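November, workshop notes, a bit after lunch

Back on the Joly clock today, the mantel one with the chime that runs down early. I'd let the new pivot oil sit overnight and I was so hopeful this morning! It lost 26 seconds by the time I'd finished my coffee and sweeping up, so no, we're not there yet. Better than it was, though. Last entry it was losing 172 over the same stretch and I was ready to put it back in its box and tell Clelley to come get it.

What I did this time: pulled the verge, looked at the pallet faces under the loupe (one has a groove you can feel with a fingernail, I don't know how I missed it before), and shifted the pallet over a hair so the escape wheel lands on clean steel. I didn't polish the groove out. If whoever opens this up next wants to, go ahead, but there isn't much metal left there and I'd leave it alone. The suspension spring is fine. The crutch was rubbing on the pendulum rod, very slightly, and I bent it back with the brass pliers, the ones with the tape on the handles. Please put those back in the top drawer, I spent ages hunting for them.
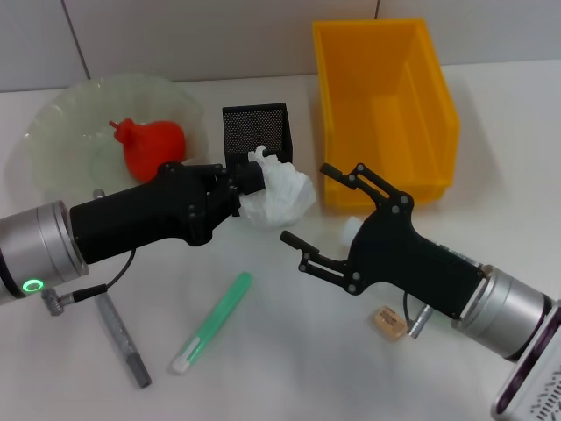

Then the chime side. The hammer spring is from Farnik and it's too stiff for this movement, I'm pretty sure now. It eats up power on every strike, and by the fourth day the train just doesn't have enough left to lift it. I tried one of the softer springs from the Flundik assortment (bag 57, second row) and the hammer came up so easily I laughed out loud. The tone is a little thin, so I'll try moving the leather tip, or maybe a new piece of leather altogether, the old stuff is like a pebble.

Still to do: bush the 2 back plate holes on the strike side, check the click spring, and find out if Clelley wants the dial cleaned or left alone. I'd leave it, personally, I like the brown around the numerals, but it's their clock.

Left it ticking on the test stand with the case off. If you walk by and it's stopped, write down the time on the pad and don't restart it, please!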